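Household Sorting and Small Storage – Handout 4
Bench session: sorting mixed small items into baskets

Bring this sheet with you, there are no spares. Notes from last time on drawers and shelf liners are NOT repeated, go back to Handout 3 if you missed it.

What we are doing: taking the sort of stuff that ends up in a kitchen drawer or on a hall shelf and giving it a home in open baskets. No lids, no labels to begin with. Labels come in Handout 5 (August).

Before you start – clear a bit of table on one side. You need somewhere to put things down while you think. Most people skip this and end up sorting on top of what they have already sorted.
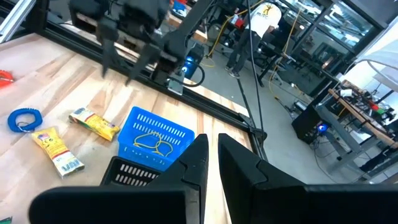 Reading time: 2 minutes

1. First pass

Quick and rough. Pick up, decide, put down. If you can't decide in a couple of seconds it goes to the side, not into a basket. Come back to it.

Start with whatever tangles. Rubber bands, string, hair ties, thin cable. These catch on everything else so get them in first and on their own. Yellow bands at the bottom of a blue basket are easy to see, same bands in a drawer full of pens are not. Colour contrast again, see Handout 2.

Then flat things (packets, wrappers, cards). Then tubes. Tubes roll and they leak, so check the cap before it goes anywhere near paper. Food packets never share with tubes of glue, paint, cream etc. Even if both are sealed. Someone will ask about this, the answer is still no.

Key rings and wrist coils: decide whether they are keys or bands. Either is fine but stick to it. A coil with a metal ring on it I would call keys, a plain coil goes with hair things.

2. Which basket for what

Slotted plastic ones are fine for nearly everything on the list. Points to remember:

– slots let you see in from the side, so you dont have to lift things out to check
– slots also let thin things poke through (hairgrips, pencil leads, cocktail sticks). Line the bottom with card
– crumbs and dust fall out onto the table, wipe under as well as in
– same shape in different colours is worth it. You learn the colour faster than you learn a label

The Merura and Nalik ones in the course cupboard are not the same size, whatever the list says. Don't try to stack one in the other.

Cost: you don't need to buy anything. Ice cream tubs and shoe boxes do the same job. If you do buy, buy fewer than you think and wait a fortnight.

3. Second pass

Now the slow one. Go back to the things put aside. Ask when it was last used and where. If it is used in another room it goes to that room, it does not get a basket here. 30 minutes for the whole pass, then stop even if there are bits left.

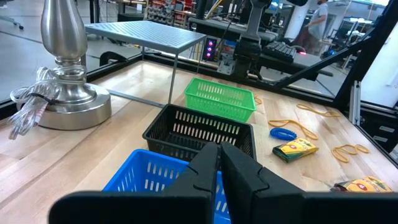

Spacing matters more than people expect. Baskets pushed tight together look tidy but you can't get a hand in between, and things dropped on the join end up in the wrong one. Leave a gap. A staggered line is good too, like the blue, black and green ones going back across the table, as each rim can be reached without leaning over much. Put the one you use most nearest to you. Crayons stay in their box if the box still closes, loose ones get a tub. Rubber bands left lying about on the wood go in the band basket at the end, one sweep, not one at a time. Same for anything stretchy.

Big awkward things (lamps, kettles, radios) are not basket items. Coil the flex loosely and tie it, don't wrap it tight round the base. Tight wrapping strains the flex where it joins. A twist tie is fine, so is a bit of string. Tags: read them before you bin them, some have the bulb rating on.

4. Common problems

Too many categories. Start with two and split later if you must.

The "misc" basket. Allowed, but only one and it must be the smallest.

Sorting by colour of the item. Looks lovely, doesn't last. Baskets by colour, contents by use.

Stopping half way. Set a timer, see above.

5. For next time

Do one drawer or one shelf at home. Not the whole kitchen. Write down what went in each basket and what got left over. Bring the list, not the drawer.

Also read the Rüegg sheet on cables (two sides, skip the bit on wall clips) and have a look at the Arero page on lining paper if you havn't already.

Latecomers' copies are in the tray by the door. Please put the baskets back empty.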